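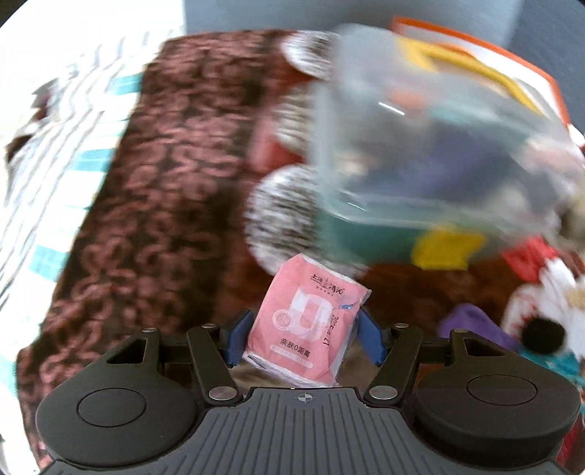 Could the pads be set by eye and the zero left until the end, one reader of the February revision asked. They could not. The zero position is taken with the pads in contact, so any change to the pads after that point makes the stored value wrong. Sections 4.1 to 4.5 are now printed in the order in which the work has to be done.

4. Fitting the pads and setting the zero

This section applies to the Plalwood hand-held gripper built from the Trelow workshop drawings. It assumes that the body, the housings and the linkage have been assembled as in Section 3, and that the position sensor is wired but not calibrated.

You will need:
Two blue fingertip pads
Ruppert pad adhesive
Hex driver from the linkage kit
Caliper
Spring scale, reading in grams
Computer with Anarmont Logger installed
One small item in thin plastic wrapping, for the grip test

4.1 Checking the linkage

1. Disconnect the sensor cable at the body.
2. Hold the gripper by the handle with the fingers pointing away from you.
3. Open and close the fingers slowly through the full travel. Movement should be even on the left and the right.
4. If one side lags, loosen the lower pivot on that side by a quarter turn and repeat step 3.
5. Push each outer arm from side to side. A slight click at the pivot means the washer from Section 3.6 is missing.

Caution: Keep fingers out of the openings in the outer arms while the linkage is moving. The gap narrows quickly near the closed position.

4.2 Bonding the pads

1. Wipe both fingertips and the backs of both pads with alcohol. Let them dry.
2. Apply a thin line of adhesive to the back of the first pad, stopping short of the edges.
3. Seat the pad against the fingertip and press for one minute.
4. Repeat for the second pad.
5. Close the fingers gently and check that the pad faces meet over their full height. Slide the second pad into line before the adhesive grabs.
6. Leave the gripper closed overnight with a soft band around the fingers.

Note: Adhesive that has squeezed out at the side can be trimmed with a knife the next morning. Do not use solvent on it, as it attacks the pad.

4.3 Setting the opening and the spring

1. Remove the band and let the fingers open fully.
2. Measure between the pad faces with the caliper. The opening should be 52 mm.
3. Turn both stop screws by the same amount to correct it.
4. Hook the spring scale to one fingertip and pull until the finger starts to move. The scale should show 335 g.
5. Change the spring anchor by one hole if the reading is low. If it is high, check for a tight pivot before touching the anchor.

Earlier drawings put the anchor one hole further back. Builds made from those drawings grip too hard and tend to split thin wrappers at the seal.

4.4 Setting the zero

1. Connect the sensor cable and start Anarmont Logger.
2. Close the fingers with nothing between the pads. Use only enough force to bring the pads together.
3. Read the raw value. The target is 2000.
4. Rotate the sensor in its seat to reach the target, then tighten the clamp screw.
5. Open and close the fingers three times and read the value again. Anything up to 2006 is acceptable. Above that, repeat from step 2.
6. Select Store Zero and wait for the second beep.

Caution: Do not unplug the cable before the second beep. The stored value will be blank and the logger will not report it.

4.5 Grip test

1. Lay the wrapped item among other loose objects on a cloth or blanket.
2. Close the pads on its sides and lift.
3. Hold it clear of the other objects for ten seconds and watch the position trace. A slow drift toward closed means that the item is slipping.
4. Tilt the gripper to each side and hold again. It does not matter if the item leans between the pads, provided the trace stays flat.
5. Set the item down and inspect the wrapping for new creases or tears.

If the item slips, clean the pads and repeat the test once before returning to 4.3.

Write the stored zero on the label inside the handle cover, then go on to Section 5, Camera mount.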